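WODINE — Thieves removed 836 feet of copper grounding conductor from an electrical substation outside Wodine overnight, and the theft went undetected until a crew arrived for scheduled relay testing, according to the county sheriff's office.

The substation, on Azar Road, steps down transmission voltage for two distribution feeders. Deputies were called at 6:40 a.m. after the crew found a section of chain-link fence cut along the north side of the yard. No one was found at the site and no injuries were reported.

Investigators said the conductor was taken from the above-grade portion of the grounding system, including the bonds between the fence and the buried grid and the leads on several equipment frames. Cuts were made with a hand tool, not a powered saw, based on the tool marks. The stolen material is bare stranded copper with no insulation and no maker's markings, so it can't be traced once it has been cut into short lengths.

The utility put the scrap value of the copper at 3,972 dollars. It didn't give a repair cost, but said labor and replacement hardware would exceed that figure.

Service to 670 customers was interrupted for just under two hours while one feeder was de-energized. The outage was a safety measure. With the bonds missing, a ground fault could have put a dangerous voltage on the fence and on equipment cases, and crews couldn't work in the yard until temporary grounds were attached. The second feeder stayed in service from an adjacent substation.

Pravesh Dlamini, the utility's substation maintenance supervisor, said the yard has a motion alarm on the gate but none on the north fence line. A fence sensor had been planned for September and will now be moved up, he said. Permanent replacement of the conductor is expected to take four days.

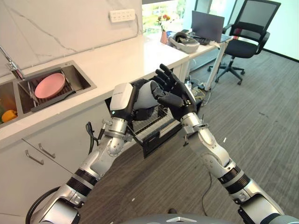

Copper theft from substations carries a risk to the thief that is often underestimated, Dlamini said, as a grounding lead that looks inactive can carry current under normal load.

The sheriff's office has sent a notice to scrap dealers in the county, who are required to record a seller's identification for any copper purchase. A reward of $3,000 is offered for information leading to an arrest.

Deputies are asking anyone who saw a truck or trailer parked on the shoulder of Azar Road between midnight and 5 a.m. to call the property crimes desk. Residents should stay back from the fence and should not touch any loose wire near the site.

Recent items
Two catalytic converters cut from vans at Rirnix bus lot
Lurkik man charged in storage unit break-ins
County to replace radio batteries at four fire stations
Stolen utility trailer recovered near Azar Road

Contact the newsroom | Corrections | Copyright 2026 | Back to top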